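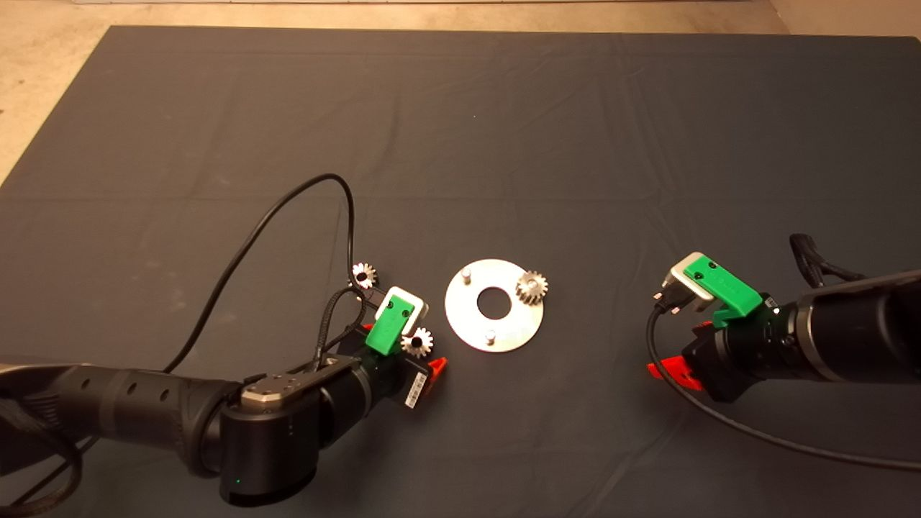

The Goat Who Would Not Walk, and Other News from Eslow

I swore after last year that I was done with the Eslow spring goat show. I told my family. I told the goats. I deleted the entry form from my computer, and then in March I sat down with a beer and downloaded it again.

So we went, two does and me, plus enough gear to open a small feed store. It's 382 miles from my driveway to the fairgrounds gate, most of it two-lane, and I can report that a Nigerian Dwarf in milk will complain for the first forty minutes of any trip and then lie down as if the whole thing had been her idea.

The does, for those keeping track: Tullusach is the black and white four-year-old with the good udder and the bad attitude. Tello is her daughter, a yearling, all legs, sweet as pie, frightened of buckets. I did not name Tullusach. She came with it, printed on her papers, and I have been mispronouncing it in front of judges ever since.

Check-in

Check-in opened at six in the morning, which at Eslow means the line starts at five. They read every tattoo. If you've never tried to read a green tattoo inside a black ear with a penlight before coffee, you are missing one of the great bonding experiences between woman and goat. Tello's came right up. Tullusach's left ear has faded to something that could be a 7 or a smear, and the lady at the table and I looked at it from several directions before she decided it was a 7. I wasn't about to argue for the smear.

We were in the far barn, down by the wash racks, between a family with nine Boers and a man who played the same cassette of polka music until lunch. I used to ask for the front barn. Now I like the back. You get a breeze, and you can eat a corn dog in your pen without the public asking if the goats are pregnant. (They are not pregnant. They are shaped like that.)

Clipping, a confession

I clipped late. Every book tells you to clip a dairy doe a week or more ahead so the lines grow out, and I own the books. I did Tello two nights before we left, in the garage, with a blade that was past due for sharpening, and she came out with a set of stripes down her ribs like a plowed field. From ten feet away it was fine. The judge does not stand ten feet away.

I had also bought new clippers for this, a Nodavex set that was supposed to be quiet. They were quiet. They also got hot enough after fifteen minutes that I had to quit and go fold laundry while they thought things over. I finished her legs with the old pair, the ones that sound like a tractor, and she fell asleep standing up.

The yearling class

Tello walked into the ring like she'd been born there. She set up square, kept her head up, looked off into the distance. I was feeling pretty good about myself as a trainer. Then somebody on the other side of the rail set down a bucket.

I won't go through it all. She sat down. I didn't know a goat could do that, hind end flat on the shavings like a dog waiting for a biscuit, and she stayed there while the rest of the class went around us. The judge was kind about it and waited. I lifted, she sat. In the end she got up on her own once the bucket left, and we took sixth out of eight. The comments were good dairy character, wants more width in the rear, and "could be more cooperative on the move," which I thought was gracious.

I've started leaving buckets around the yard. She gives them a wide berth, but she has stopped screaming at the blue one.

The aged does

Tullusach, who bit my sleeve in the trailer and stepped in her own water twice overnight, was perfect. She does this. At home she is a bandit and in the ring she is a duchess. I had held her milk a little longer than I wanted to get the udder right, and for once I guessed the timing well, full but still soft, with the teats hanging where they ought to. She was 2 in the final lineup, behind a doe from down south that I'd have put over her myself. Her feet were better than that doe's. I'll say that much and no more.

So she came home with a ribbon, and I came home with a new opinion on hoof trimming, which is that I should do it five days out and leave it alone. I've been doing it the night before for years, and they walk like it.

What it cost

Somebody asked last time what a show weekend runs, so I kept the receipts. Entries and pens weren't bad. Fuel was bad. Bedding from the fairgrounds was robbery, and I've resolved, as I resolve each year, to bring my own. The milk on the way home went into a cooler, and I made a little chevre from it that tasted faintly of polka.

The announcer said there were 2,131 animals on the grounds counting all the species, and I believe most of them were parked between me and the restroom.

Next up is the county fair, which is closer and has better pie. I need to order shavings, get both sets of blades sharpened, and find out who to call about a retattoo, and whether I can do it without losing the other sleeve.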